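Rechercher dans le forum Mots-clés Recherche avancée

Retrouver le bout du scotch sans devenir folle

lutfa_a
Bonjour tout le monde ! Je refais tout mon tiroir de bureau (câbles, écouteurs, ciseaux, la totale) et j'adore ça, mais je cale toujours au même endroit : le bout du ruban transparent. Vous faites comment, vous ?

modport154
Ongle du pouce, on tourne lentement, et quand ça accroche on s'arrête. Ensuite on replie un petit coin. Je le fais depuis l'école, c'est génial !

Begum
Pas d'accord pour le coin replié, ça gâche du ruban à chaque fois. Un trombone glissé sous le bout, c'est mille fois mieux – et on le réutilise !

modport154
Le trombone, je le perds avant le rouleau... Deux millimètres de scotch, franchement, on s'en remet.

coscombe_103
Moi j'ai un dévidoir lourd et je ne reviendrai pas en arrière. Par contre, Lutfa, pitié, pas de scotch sur les câbles d'écouteurs ! La colle reste sur la gaine. Un lien velcro et c'est réglé.

lutfa_a
Ah mince, c'était justement mon idée pour les miens. Bon, le velcro me plaît bien aussi ! Et le scotch servira pour les étiquettes des boîtes.

Begum
Pour les étiquettes, du papier kraft dessous et le ruban par-dessus, c'est superbe. Montre-nous où tu en es !

lutfa_a
Avec plaisir, je m'y remets tout de suite – les ciseaux sont sortis, les écouteurs aussi : 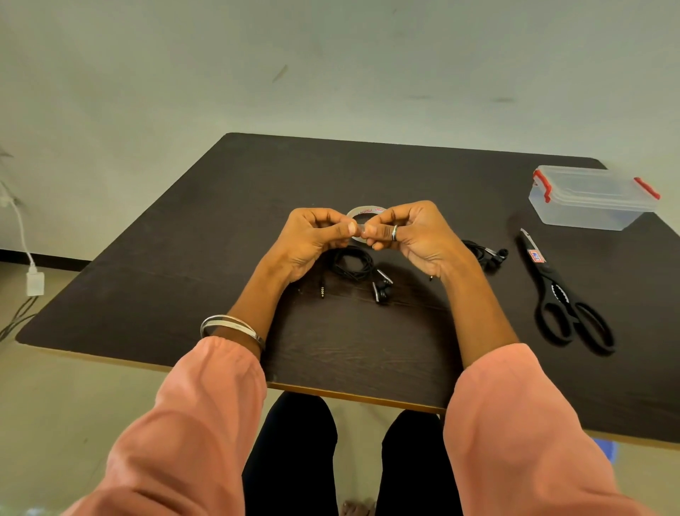

Et je garde l'idée du kraft, il m'en reste tout un rouleau à l'entrée. Je commence par la boîte des piles !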